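Desk Bins: What I Found Out About Small Bins With Lids
Project report, Product Studies, second term
Siham Abou Jaoude, Tarkdale College

Why I picked this

We were all asked to choose one ordinary object and spend the term with it. Other people went for kettles and umbrellas, and I went for the little flip-top bin, the kind that sits on a desk or next to a bathroom sink. My gran has one, my flatmates have one, and I've never met anyone who loves theirs. I wanted to know why something so simple ends up pushed behind the printer with its lid permanently open.

My question on the proposal form was "What makes a small lidded bin nice to use on a table?" My tutor thought that was too wide (fair!) so I cut it down to three things: the lid, the opening and whether the bin stays where you put it.

How I went about it

I started with a survey, which went round the halls mailing list on a Wednesday and got far more attention than I expected. I had 200 replies by the end and read every single one, including the very long one about fruit flies. After that I moved on to looking at bins properly. I compared a few from the shops in town, drew them from the side and from above, and measured the openings with a borrowed pair of calipers that I was terrified of dropping.

For the table work I wanted a surface that wasn't slippery and didn't make a racket, so there's a big beige felt mat over a white tabletop. The bin is a small cream plastic one with rounded corners and a lid that flips right up and stands behind the opening. I settled on a tennis ball as the thing to put in. It's a decent stand-in for a scrunched-up ball of paper or an orange, it's the same shape whichever way you turn it, and you can spot it from across the room. 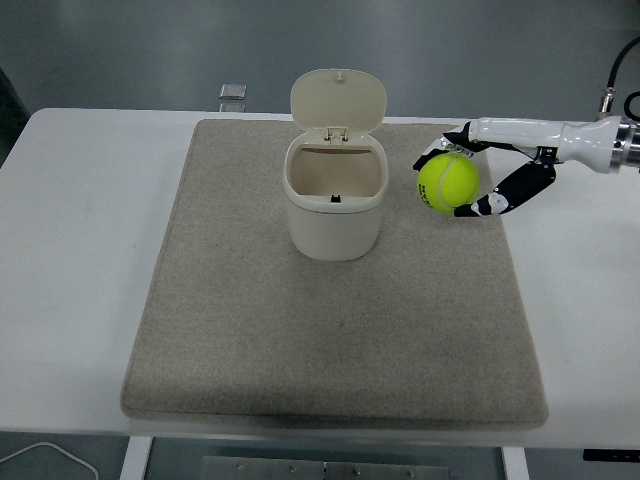
The lid was where most of the survey complaints were, so I spent the longest on it. People hate a lid that needs holding open. If you've got a handful of pencil shavings in one hand and you're keeping the lid up with the other, you've run out of hands, and then the shavings go on the floor. A lid that stands up by itself behind the opening fixes that, but it also gives you a sort of backboard, and a fair few people wrote that they aim for it on purpose. I did wonder if a tall lid would make a light bin tip backwards. I've drawn the two shapes side by side in my sketchbook and I think the answer is a wider base, but I'd need to build one to be sure.

The catch matters as well. On the cream bin the catch slot is on the inside of the front rim, opposite the lid. I like that because it leaves the front of the bin plain, though I'd worry about crumbs getting in there. Cleaning got 29 mentions in the survey and I hadn't even asked about it.

Then there's the opening. Round ones look friendly but a squarish mouth with soft corners gives you more room for the same width of bin, and it lines up nicely with the edge of a desk. I sketched 6 versions of the rim, from a thin sharp one to a really chunky one, and my favourite is the thick rounded rim. It looks kinder on the knuckles and it hides the edge of a bin liner, if you're the sort of person who lines a desk bin (I am not).

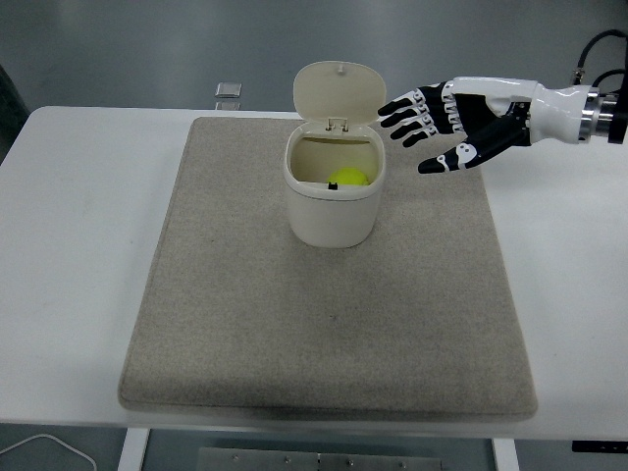
Gullance wrote in the feedback round that a desk bin shouldn't have a lid in the first place, that all the fuss over hinges and catches would vanish if people simply emptied the thing more often, and that the report ought to say so somewhere. Rothe disagreed and wanted the lid kept for anyone with a dog.

I've thought about this quite a lot and I'm with Rothe. Plenty of the replies came from people who share a room, and they want the apple core out of sight until morning. What I'd change is how much the lid asks of you – it should go up with one finger and stay there until you're done.

What I'd do next

My drawing for the final hand-in, which I've named Fida, has the squarish mouth, the thick rim and a slightly wider foot with a ring of felt underneath. I got the felt idea from the mat. I haven't made it yet, as the workshop is booked solid until June, but the card model is on my shelf and has already been used as a bin by one of my flatmates.

The sketches and the full survey answers are in the appendix folder. Sorry in advance about my handwriting on the rim drawings.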